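Section 4: Setting up the arm and hand for an open day
Grurari demonstration kit, user guide

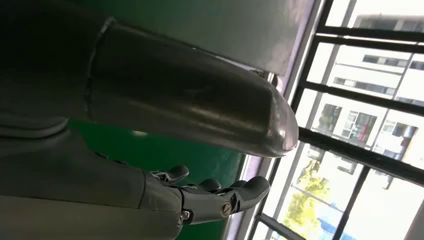 Kurniawati Halim

Welcome back, and thanks for bearing with us through all that cabling in Section 3. Visitors always head for the hand first (the little ones especially), so it's well worth giving yourself a slow, unhurried morning to get it ready. The steps are written for one person at the arm and a second at the stop button, and a cup of tea is allowed at any point up to step 4.

1. Choose a spot near a window if the room has one. Daylight on a polished metal cylinder gives lovely bright highlights, and people can follow the fingers much more easily.

2. Mark the visitor line on the floor with coloured tape, 600 mm beyond the furthest reach of the arm. Walk the whole line yourself before you call it done.

3. Look over the finger joints and the silver-coloured bolts on the hand. If one has worked loose, nip it up with the small key from the lid pocket and no more than that, please!

4. Switch on at the base, wait for the steady light, and enter code 1107 to load the open day program.

CAUTION: From this step on, everybody stays behind the tape, and that includes friends, colleagues and whoever is carrying the sandwiches.

5. Run the demonstration at slow speed with the fingers partly open beneath the cylinder. Leave them there for a moment so that people at the back get their look as well.

6. Run it through 2 full cycles before you open the doors, with your second person's hand resting by the stop button the whole way.

Note: Use an empty cylinder every time. Danang Harahap took a full one to the Kemgate open day in September, and the mopping went on well past lunch.

Note: If the fingers stop partway, press stop, wait for the light to go out and start again from step 4. Anything that happens twice should go in the logbook, with the program name beside it.

Packing up is covered in Section 5.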